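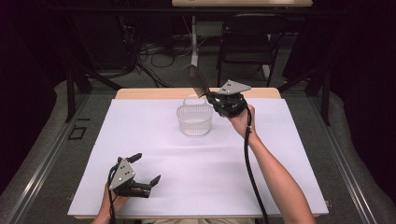 31/10/2019

Notes from the Lirstead robotics club, mostly so I can find them again in December.

We are on to the basket task. The aim is to record both hands doing the whole lift, handle included, and end up with 400 usable runs before the Trirkbridge meeting. We did six sessions this month and the basket set is still the thinnest.

The handle is the awkward bit. It is narrow and arched, and if the right gripper comes in too flat the finger pushes it over before closing. Coming down from just above the rim is better. The left hand should stay low with the jaws open until the right one has hold.

Cables: keep them running back towards the operator. I lost five runs to a snagged lead, all on the left side.

White basket on a white sheet is poor for contrast – the mesh lets the background through as well. I want to try a darker sheet next, if Mulcahy still stock the large ones.

Log files are on the club drive under Rorkville, same naming as before.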